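Last updated Jun 15, 2024

# How I get stuck screws out without wrecking them

I took apart my first stubborn gadget in February with a kitchen knife and a lot of swearing, and I don't recommend it. Since then I've opened up a bunch of things for friends and for the folks at work, and I've gotten a lot better at not chewing up the heads. So this is my method, start to finish, for small cross-head screws in plastic parts. Big rusty bolts on a car are a whole other story and I'm not your person for those!

## Get the right bit first

Most stripped screws I've seen were stripped by a driver that was one size too small. It feels like it fits, it even turns a little, and then it hops out and takes a bit of metal with it. Try the biggest tip that will sit all the way down in the cross. If it wobbles when you wiggle the handle, go up a size.

I use a cheap Drestberg set with a long thin shaft (the stubby ones never reach anything) and I keep it away from the kids, who like to open paint cans with it. 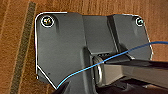
*Screws in a dark plastic part.*

## Lean, then turn

People do this backwards. Put the tip in, get your weight over it, and push down hard before you twist at all. I go for mostly push and just a little turn. If it doesn't budge, try tightening it a hair first. I know, it sounds wrong! But that tiny move the other way often breaks it loose, and then it backs out like butter.

Keep the driver straight up and down. My wrist likes to drift to the left when I'm tired, so I stop every now and then and look at it from the side.

## Still stuck? Try these in order

1. Lay a wide rubber band flat over the head and press the driver through it. Works more often than you'd think on a head that's only a little worn.
2. Put one drop of penetrating oil on it, then go do something else for a while. Wipe off the extra, and check the can first to make sure it's safe on plastic.
3. Touch the screw head with the tip of a warm soldering iron for a few seconds, let it cool, try again. Careful here, plastic melts fast and it smells awful.
4. Use a screw extractor, on the slowest speed your drill has.

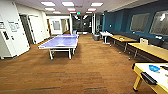

I almost never get to number four. When I do, I take a deep breath and put on safety glasses, and I clamp the part down so it can't spin around and whack my knuckles. Loubna Hajji taught me to wrap the part in an old sock before it goes in the clamp, and I haven't scratched one since.

## Putting it back together

Drop the screw in its hole and turn it backward until you feel a small click. That's the threads lining up. Now turn it forward, by hand, no drill. In plastic you want snug and no more. If you crank on it you'll strip the hole, and then you get to learn about glue and toothpicks, which I'll write up some other time.

If a head looks even a little chewed, swap it now. I bought a box of 200 assorted small ones from Lellwood and I've barely made a dent in it. Take the old screw with you to match the length, and put the box somewhere you'll find it again.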